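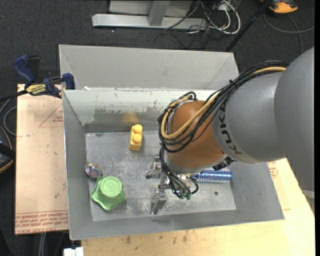

Good morning, everybody, and thank you for coming out so early – I know most of you have clients this afternoon, so I'll try to behave myself with the clock. My name is Miroslava Kopecký, and I've been renting a chair or a room in one salon or another for most of my working life. I want to talk about the appointment book, and mainly about the people who don't show up for it. I like to start with cords, though. Look at the arm up there, with that thick bundle of black cables running along the top and looping around the orange joint, and then think about your own station, with the dryer cord, the iron cord and the clipper charger all going the same way. My booking used to be like that, everything tangled up together, texts and voicemails and little notes tucked in the mirror.

(Pause. Ask who still uses a paper book. Be nice about it, I loved mine.)

## What a missed appointment costs you

When you rent your space, the rent comes due whether the chair is full or not. In February I sat down with my tea and went through my whole book, all 158 appointments, and 9 of them were no-shows. That may not sound like much! But two of those were long color appointments, and I had turned other people away for both of them. I was more upset about those people than about the money, if I'm truthful.

(Tell the story about the bride's mother. Keep it short this time.)

## The deposit talk

I put this off for years because I was afraid of sounding cold. What finally worked for me was saying it out loud, in my normal voice, while the client was still in the chair: "For anything over two hours I take a small deposit, and it comes right off your total." Then I stop talking. That last bit is the hard one for me, as you can probably tell.

- Say it before you book the next visit, never by text afterward
- Put the same wording on your price list and by the door
- Let every regular have one free pass, and write down when they use it

## Reminders

I send two, one 3 days ahead and one the morning before. I use Zatero for mine and a friend across the hall swears by Vendari, and we have agreed to stop discussing it. Please use whichever one you'll open every day. Keep the message short and put your suite number in it – new clients do wander the hallway, bless them.

(If there's time, read my old reminder text and then the new one. The old one gets a laugh.)

## Questions

Somebody will ask about double booking. Say what I do, which is leave a half-hour gap after lunch and keep a short waitlist for it. Handouts are on the table by the coffee, and the sign-up sheet for the pricing session needs to go around before people leave.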